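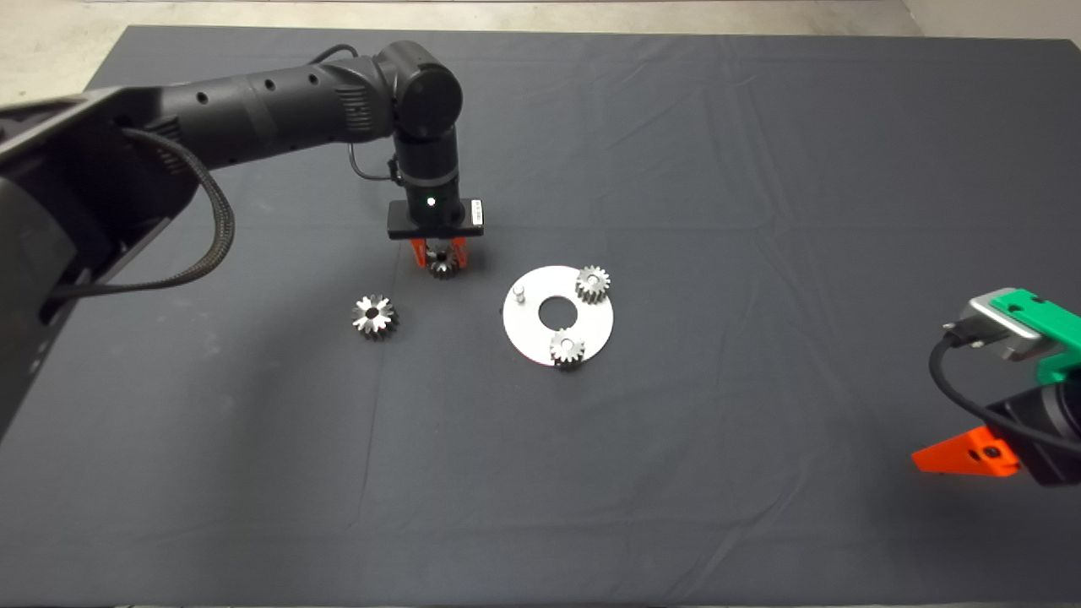

Planetary carrier on the bench cloth, two gears on it.

Saqib Mohmand
Gearbox thread, part two. Part one covered getting the housing apart. This one is the planet gears and the carrier plate, where most of the play in these small reducers comes from.

Saqib Mohmand
The cloth first. Dark gray, flat weave, no pile. Small steel parts show up against it and don't roll the way they do on a bare top. Terry towels shed lint into the grease. Paper towels are worse.

Saqib Mohmand
The carrier is a flat disc with a hole through the center. Put it down on its back with the pins up. If it rocks, stop and find out which face has the burr. A few strokes on a fine stone will take it off. Don't file it.

Saqib Mohmand
Pins. Check each one for lean with a small square before any gear goes on. A pin that leans puts the load on one end of the tooth, and you will hear it at speed long before you can see wear.

Saqib Mohmand
I also run a fingernail around the base of each pin. A ridge means the gear has been riding low and cutting into the plate. Shim it or replace the carrier. I have shimmed one and regretted it.

Saqib Mohmand
Gears go on dry for the first fit. Lower them straight down. If one stops partway, lift it off and turn it a little before trying again. Pushing on a cocked gear scores the bore, and then it never spins freely.

Saqib Mohmand
Test for each gear: flick it with a fingertip. It should coast and stop gradually. A sudden stop in the same spot every time is dirt or a nick. A sudden stop in a different spot every time is usually dirt.

Saqib Mohmand
Keep the gears in the order they came off, same face up. A used set has worn in together. I put a dot of paint marker on the top face and a matching dot on the plate next to the pin. Takes 90 seconds and saves a teardown.

Saqib Mohmand
Cleaning: mineral spirits, soft brush, then blow the bore out. Look through the bore at a window. Old grease hides in the corner of the chamfer and looks like metal until the light is behind it.

Saqib Mohmand
Grease: I use the Gukix light grease on the teeth and a drop of thin oil on the pins. Don't pack it. Extra grease in a box this size turns into drag, and in December in an unheated shop it turns into a lot of drag.

Saqib Mohmand
On teeth: look at the flanks, not the tips. Bright tips mean very little. A bright band on one side of the flank, off center, sends you back to the pin check.

Saqib Mohmand
Someone asked about replacement planets. I bought a set from Hadgu and one from Atside. The Hadgu bores were tighter and needed up to 8 minutes of lapping per gear. The Atside set dropped on and had more play than the worn originals. I kept the Hadgu set.

Saqib Mohmand
Next part is the sun gear and the ring. I need to find my feeler gauges first. Last seen in the drawer with the taps.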